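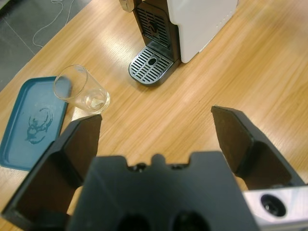 HOSP 515 – Beverage Service Foundations
Handout 2: The Capsule Machine, the Tray and the Glass

Read this before the practical. Those of you who own a capsule machine will be tempted to skip it, and those of you who skip it are usually the ones I find holding a lever in one hand and a look of betrayal in the other.

The unit is worth 61 marks, very few of them for the coffee. The machine makes the coffee. You are being assessed on everything that happens on the table beside it, where most cafés lose their customers and most students lose their marks.

What you need at your station

Capsule machine, tank filled
Tray with a raised rim
Straight-sided tumbler
Capsules, from the tin marked Bautista (the other tin is mine)
Two cloths, one for the machine and one for everything else

Setting up

Wipe the table first. Put the machine down with the spout side facing you and check that the drip tray is seated. It will look seated when it isn't, so press it. The tray goes to the left of the machine and the glass stands between the two, within easy reach. Left-handers may reverse all this and should tell me beforehand, or I'll mark it as a creative decision.

Leave the front half of the table clear. You will want to put your phone there. Your phone goes in your bag.

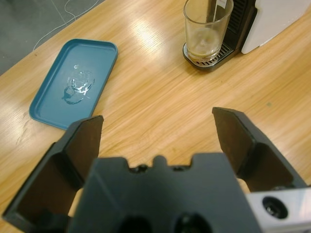
Notes prepared by the course coordinator, Beverage Service
Zernimdale Campus, Room 908
Revised November 12, 2022

A word on trays

A tray is a piece of service equipment. It is not a placemat, a bin or a shelf for things you haven't decided about. In the July intake I saw trays carrying spent capsules, car keys and, once, most of a sandwich. A tray goes out to the customer with what the customer ordered and comes back with what the customer left, and in between it ought to be bare.

The low rim exists to stop liquid reaching someone's lap. It does this well and then keeps the liquid, so tip the tray before you wipe it and tip it over the sink. Dragging a cloth from one end to the other moves the puddle to the far corner, where it waits for your sleeve.

Wrappers

Clear wrap is the colour of whatever it is sitting on. This is why it gets served. A crumpled bit of it on a blue tray will show up as a few white glints and nothing else, and from across the counter you'll swear the tray is clean. Get your eyes down near table height and look along the surface. Pick up anything that shines and isn't glass.

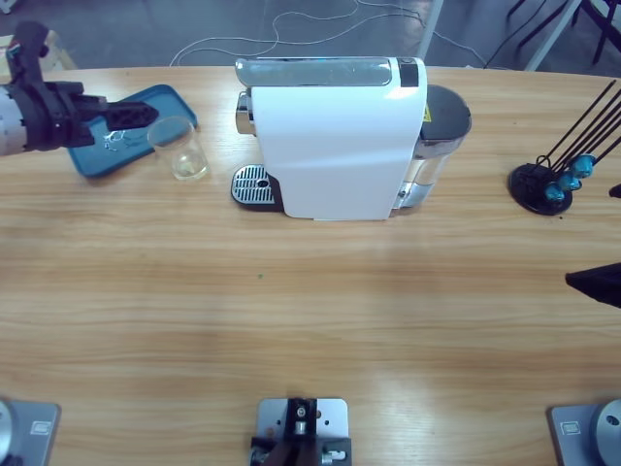

Working the machine

1. Check the water level. The reservoir is see-through for your benefit, so look through it.

2. Lift the lever all the way. A half-lifted lever gives you a half-seated capsule, and the Weltidura service people charge a call-out fee for those.

3. Drop the capsule in and close the lever in one steady movement. If it resists, open it and start again. Leaning on it is not a technique.

4. Run one glass of plain water through before the first coffee of the day. Tip that water out. Students drink it to be funny and regret it.

5. Brew, wait for the last drips, then move the glass. The wait feels like a semester – do it anyway.

6. Empty the drip tray at the end of your turn. The grille lifts off.

Glassware

Hold a tumbler by the lower third. Fingers stay off the rim in every direction, including the inside, which I shouldn't have to write down but the Trerkden group left me no choice. Check each glass against the light for smears, lint and lip balm.
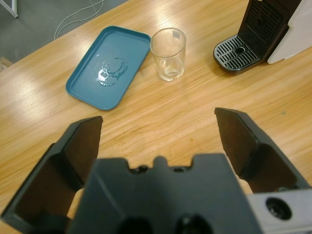
Resetting the station is the part of the practical that people rush, and it carries the most marks. You should be able to walk away and have the next person start without touching a cloth. Begin at the tray, where the common fault is a small puddle sitting near the middle, easy to miss from one side and glaringly bright from the other. Dry that, then look at the glass. A little white label still stuck up near the top means it isn't ready for a customer's mouth, so peel it off, rub away the gum with warm water and a bit of oil, and wash the glass again. Machine last.

Bring to the practical: closed shoes, an apron, hair tied back, this handout. Late arrivals start on the dishwasher roster.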